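Student Work > Design and Materials > Project Reports

Filed under: Year 11 projects, reuse and repair

The Odds and Ends Bin: Sorting Small Plastic Things at Filleck

Jul 17, 2023 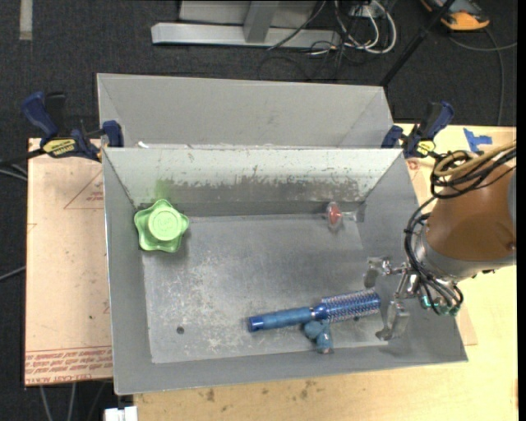
So my project started with the question of what you do with all the little bits of plastic that don't belong anywhere. Everybody has a drawer of them at home. A knob off something, a clip, a hairbrush that's still perfectly good but has been replaced by a nicer one. My council recycling guide says no to nearly all of it, and the op shop near us (Sarkby, on the corner by the bakery) told me they only take small stuff if it's clean and sorted. Sorted how, though? They didn't have a rule, so I thought I'd have a go at writing one.

I used a grey metal bin on the bench in the Filleck workshop. It's a great old thing, scratched all over, and the sides slope in so everything slides down to the floor where you can get at it. There's also a separate compartment along the back behind a divider, and that turned out to be the most useful part of the whole project. There's a little hole in the floor too, so I wouldn't tip beads in there!

My first plan was to sort by colour. I'd seen it done in a video and it looked so satisfying. It was hopeless. A blue round hairbrush and some other little blue bit of plastic have nothing in common apart from being blue, and no one goes into an op shop asking for the blue section. I gave up on colour after one afternoon and wrote two pages about why, which my teacher said was one page too many.

The second plan was sorting by material. This is what a recycler would want, and I still think it's the right answer if you're going to melt things down. The trouble is that a hairbrush is a mixture. You've got a handle, you've got bristles, and whatever is inside the barrel, and I wasn't going to pull them all apart. The light green star-shaped knob was easier because it looks like plastic the whole way across, with five chunky lobes and a round raised middle. It has a faint mark on top which I hoped would be a recycling number, but I couldn't make it out even with the magnifier from the science room.

What worked in the end was asking what a person would do with the thing next. I ended up with 3 groups:

Use it as it is. Brushes, combs, pegs, cups.
Part of something else. Knobs, caps, handles, feet off furniture.
No idea. Small shiny things, mostly.

I'm quite fond of the last group. The little red see-through oval went straight into it and stayed there. I asked at home and got a different answer from everyone (a gem off a costume, a bike light cover, a lolly). I left it as no idea in my table.

For the parts group I wrote out a label for each kind and took a sample bag down to Sarkby in April. They were really nice about it and said knobs do sell, especially if you can tell people what sort of bolt they fit. I hadn't measured any bolts. That went into the report as a thing to fix, and I borrowed a thread gauge the week after.

If I did it again I'd put the no idea pile in the back compartment from the start so it stops rolling in with everything else. I'd also wash things before sorting and not after, as I had to redo my labels on 2 bags when they got soggy. And I'd like a bigger table.

My full tally sheet and the label templates are in the folder at the back of the workshop, next to the sewing machine manuals.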